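Wrapper Roundup is back, and the sewing table wants your snack bags

The first bin filled up before lunch! We put it out by the side door on Barbosa Street at the start of May, thinking it would take a couple of weeks to get going, and by noon it was up to the rim with chip bags, granola bar sleeves, coffee bags and the squashy kind of fruit pouch that turns up under every car seat in Tetusley. Gervásio Guimarães had to go find a second bin, and then he had to go find a lid for it, after the wind picked up and half of the potato chip aisle went across the parking lot.

For anyone who joined us after last year's roundup, the idea is pretty simple. Crinkly, shiny snack packaging mostly can't go in the blue cart at the curb, and a lot of it is made of tough stuff with really great printing on it. So we collect it, wash it, flatten it, and sew it into things people use. Last spring the drive brought in 1,906 wrappers, and out of those came lunch totes, zipper cases, a rain cover for the Fostberg library's book cart, and one enormous picnic blanket that has already been out in the rain and come home fine.

Lucimara Queiroz is running the sewing again and she has been making samples at home all winter. I got to handle a few of them and I can't say enough about the new zipper case. She lines it with old shirt cotton, folds the wrapper over the zipper ends so there are no sharp corners, and stitches the whole thing with a longer stitch than you'd expect (short stitches work like a perforated line and the plastic tears right along them, which we learned on last year's totes). She also figured out that a strip of baking parchment under the presser foot keeps the plastic from sticking. If you sew at all, try it!

Cauã Arruda has taken over the color sorting. Last year we just grabbed from a big heap and the totes came out looking like confetti, and some people loved that, and I was one of them. Cauã wants to do whole pieces in one color family, and after seeing his orange and gold panel laid out on the floor I've come around. It looks like a stained glass window made of cheese puffs. He has plenty of reds and yellows. Green is coming along nicely thanks to everybody who likes sour cream and onion. What he really wants is blue, any blue, the deeper the better, and blue with white lettering is the top of his list, since he's planning a wave pattern for the side of the big Skaltau tote and the white print makes very convincing foam.

A few things about getting your wrappers ready. Shake out the crumbs, cut along the back seam and across the bottom so the bag opens into one flat sheet, then wash it in warm water with a drop of dish soap. Chip bags need it more than you'd think. Hang them over a rack or stick them to the tile in your shower, where they'll dry flat on their own. Pouches with a spout are welcome too. Snip off the corner with the spout before you wash, and please put the spouts in the coffee can on the shelf by the door, as Khalil Dabbas is saving them for a wind chime and he's very serious about it.

Please don't iron them. I did, and my iron has a logo on it now.

Creases are nothing to worry about. A package that's been balled up in a fist or at the bottom of a backpack can still make a beautiful panel, and the little wrinkles catch the light once it's stitched down. Lucimara even prefers a bit of crumple for the outside of the totes, where a perfectly smooth sheet shows every pin hole. Blue and white ones like this would go straight to Cauã's pile:
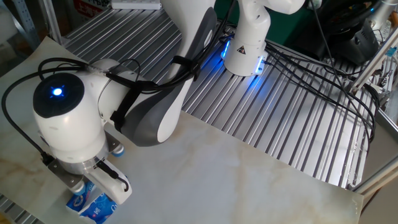
Can I bring pouches that had milk or yogurt in them?

Bring them, but cut them fully open and wash them twice, and let them dry all the way through before they go in the bin. Anything that still smells the next morning should go in the trash at home.

The sewing table opens at 10 a.m. and we keep going until people get hungry. There are 18 places, and a machine isn't required. We need cutters, pinners and folks who enjoy wiping things with a towel just as much as we need people on the pedals. Bring small sharp scissors if you have a pair you don't mind dulling a bit. Binder clips are even better than pins for holding the layers, so raid your desk drawer.

Ardalan Mahmoudi will be there with his button jars, and he has promised to teach the braided handle again. It takes long skinny strips, folded in thirds and plaited, and it's strong enough to carry more than 2 gallons of milk in a tote without stretching. Kids picked it up faster than the rest of us last year. My own handle had a strange bulge in the middle and I still carry that bag every day.

The bins stay out all month, side door, under the awning. If one's full, leave your bundle on the bench with something heavy on it. And if you know anyone with a serious blue chip bag habit, send them our way!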